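The Small White Rack and What We Ask of It
Speaker notes, Citby home storage evening, September

Slot is 18 minutes including questions. Last year I ran over and they turned the lights up on me, so the bits in parentheses can go if the clock looks bad.

Opening. Don't thank the sponsors, someone else is doing that. Start with the rack.

Good evening. I'm going to talk about the kind of shelf you buy when you've given up on buying a real shelf. You know it. It's white, it has poles and trays, and it goes in the gap between two things that were already there. It was bought to solve a problem, and within a month it's holding the problem up off the floor.

(Wait. If they don't laugh, carry on as if it was a serious remark. It more or less is.)

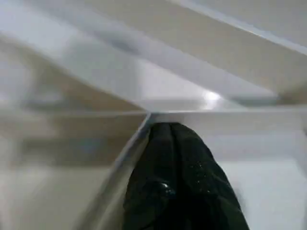 Dark, knit-textured tip in front of blurred white boards and a shelf edge

Speaker: Lorna Whitcombe
Writes the small furniture column for the Greenberg catalog, and assembles most of what's in it

Part one: white

Why is it always white? I asked this at Dratar, where they design these things, and was told that white "recedes." I own a white rack and I can tell you it hasn't receded an inch. What white does is bounce light around, so that in a bright room you can't tell the edge of the shelf from the top of it from the wall. That's lovely in a catalog. It's less lovely when you're on your knees trying to work out which side of a board is the front.

Practical point, say it slowly because people write it down: put a pencil mark on the inside face of every piece before you take the last of the wrapping off. Small mark, somewhere low. I use F for front. I have met people who use a sticker, and those people are still peeling.

Glossy or matte? Glossy wipes clean and shows every thumb. Matte hides thumbs and holds on to coffee. Ask the room which they've got. Don't let it turn into a debate. It turned into a debate at Greenberg's staff day and we lost the whole of lunch.

Part two: poles

The pole-and-tray rack works on a simple agreement. The poles agree to stand up if the tray agrees to hold their feet. All of the trouble in your life with this object comes from one side breaking that agreement.

Hold up the loose pole here. (It's in the long bag. Do not leave it on the train.)

Look at the bottom end. On the Sikex it goes into a collar at the corner of the tray, and the collar is ribbed, and the ribs are there to grip. They grip beautifully if the pole goes in straight. If it goes in a little off they grip just as beautifully, and now you own a leaning rack. You won't notice at first. With one pole in, there's nothing to compare it to. You notice at the top, when the last tray won't drop on and you're bending two corners apart with your elbows and saying things to it.

So: loosely first, all the corners, then the top tray, then push everything home. I know the sheet says to finish each corner before you move to the next. The sheet was drawn by somebody with a very flat floor.

About that floor. Build it on a table if you can, and cover the table. Any old plastic sheet will do, and a dark one is better, because a white cap dropped on dark plastic can be found again and a white cap dropped on cream carpet belongs to the carpet now. The cover also stops the feet from scuffing whatever's underneath. It will slide. Tape the corners down. I've given that advice for years and followed it perhaps twice.

Time for this: the Sikex sheet promises 8 minutes. I've done it in 15, with a clear table and no phone calls. I mention that to people who are on their third evening with it, and I've learned to stand well back when I do.

(Optional story, the rack at the top of my stairs. Only if they seem warm. It ends with the bath mat.)

Part three: the tray

Most people think they bought shelves. What they bought is trays, and the difference is the lip.

A flat shelf lets you be careless in the sideways direction. You shove the thing on, something falls off the far end, you learn. A tray with a raised rim never lets anything go. Whatever lands in it stays, including dust, one hair tie, the backing off a stamp, and a key that you'd be happy to see again if you had any idea what it opened.

The rim also means you can't wipe it in one go. You wipe toward the edge and the crumbs arrive at the rim and sit there, looking at you. You need a corner of a damp cloth and a fingernail. Or you can lift the whole tray out, in theory. (Pause.) In theory.

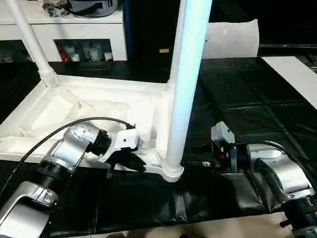
So people line them. I'm in favor of lining. A cloth in the bottom of the tray stops jars from clacking and gives the dust something to hold on to, and once in a while you pick it up by the corners, carry it outside, and shake your sins onto the lawn.

But it has to fit. I've looked into a lot of bottom trays over the years and what I find in nearly all of them is a cloth that was cut for a different tray, or never cut for anything, pushed in with good intentions and left in a heap. Stand a bottle on a fold and you have a leaning bottle. If the poles weren't in straight either, it can be leaning the other way, and then from across the room the whole thing looks quite level. I don't recommend that as a method.

How to cut one properly. Do this as a demo if the table at the front is big enough, otherwise just talk it through:

Lay newspaper in the tray and run your thumb along the inside of the rim until you get a crease. Crease the corners too, where the collars take up room. Everybody forgets the collars. Lift the paper out, cut on the crease, try it back in. Then cut the cloth from the paper. If the cloth frays, turn a hem, and remember you've just made it smaller. I remembered this on my second try.

Wash cotton before you cut it. I can see some faces in the room that have cut it and then washed it.

Don't use the foam mesh stuff under anything heavy. It prints its pattern onto a painted surface in hot weather, and you'll have a waffle there for as long as you own the rack.

Part four: the gap

Last bit. Where it goes.

I said at the top that it goes between two things that were already there. Measure that gap at the floor, and again at the height of your waist, and again higher up, if you have any sort of older house. Mine loses a finger's width on the way up. The rack went in at the bottom like a dream and stopped at the baseboard, and then I had a rack standing out in the hall for most of a winter, where it did very well for itself and filled up with gloves.

Leave some 3 inches over the top tray if it sits under a counter. Less than that and you can't get a hand in with anything in it. People leave an inch and are proud of how neat it looks, and it does look neat, and the top tray then becomes a museum of whatever was put in it on the first day.

Heavy things go at the bottom. I shouldn't have to say it. I went to a friend's house with a mixer on the top tray of a pole rack and I ate my dinner facing it.

And when it's up and loaded, give it a week and then go around and push down on each corner. They settle. You'll hear a small click from at least one. Some people find the click satisfying and some people find it alarming, given that they'd already put the good glasses on.

Questions

They will ask about screwing it to the wall. Yes, if there are children or a cat, and use whatever fitting is right for the wall, which I can't see from here.

They will ask if you can paint it. You can. It comes off at the collars the first time you take a pole out.

Somebody will ask about wheels. Say the Sikex wheels are sold separately, and that I took mine off again.

Pole goes back in the long bag. Newspaper template is for whoever wants it.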